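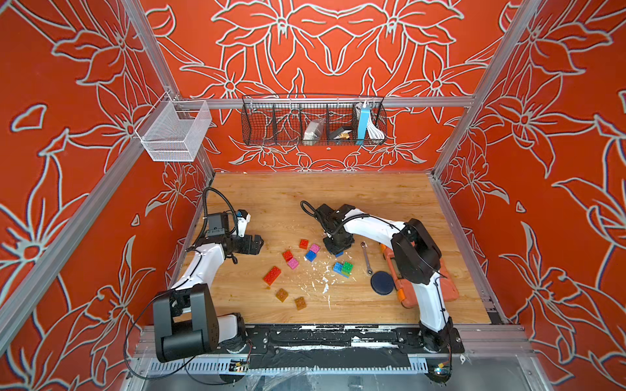 Workshop Tips: Working Alongside the Automated Bench

The following guidance is issued to all staff of the Tallbridge assembly workshop. It applies wherever robot arms share a bench with people, and it will be reviewed in January.

Starting the shift

Clear the work surface before the arms are powered. Hand tools are the usual problem. A combination wrench left lying beside the parts will sooner or later be gripped, pushed or dropped, and tool cases should not be left where an arm passes over them. Return both to the tool wall.

Brush the wood from the back edge toward the front. Small flecks gather between parts and are easily missed from a standing position. Use a dry brush; do not use compressed air near exposed circuit boards.

Cables

Check that the cable at each gripper has enough slack to follow the arm through its full reach. Coil spare cables and store them in the wire baskets. Loose plastic wrapping belongs in the bin by the door.

Changes to duties

Sorting by hand ended on the day shift last spring. The 5 people who did that work have moved to setup, inspection and repair, with no change in grade. Wiebke Kramer keeps the training list, and new operators spend 2 weeks with her before they run a bench alone.

Staff have reported less wrist strain and more time spent watching. The second point is taken seriously. Operators should change benches every 2 hours, and may ask to do so sooner. Finn Janssen has asked that stoppages be written down in the operator's own words, however brief, as the automatic log does not record what the person at the bench noticed.

Stopping the arms

Any member of staff may stop a bench at any time and need not give a reason beforehand. Do not reach between the arms to free a part while they are powered. Restarting takes roughly 9 minutes, and this time is not counted against the operator.

Questions about rotation go to Henrik Diekmann. Requests for brushes, bins and spare baskets go to the stores counter before noon.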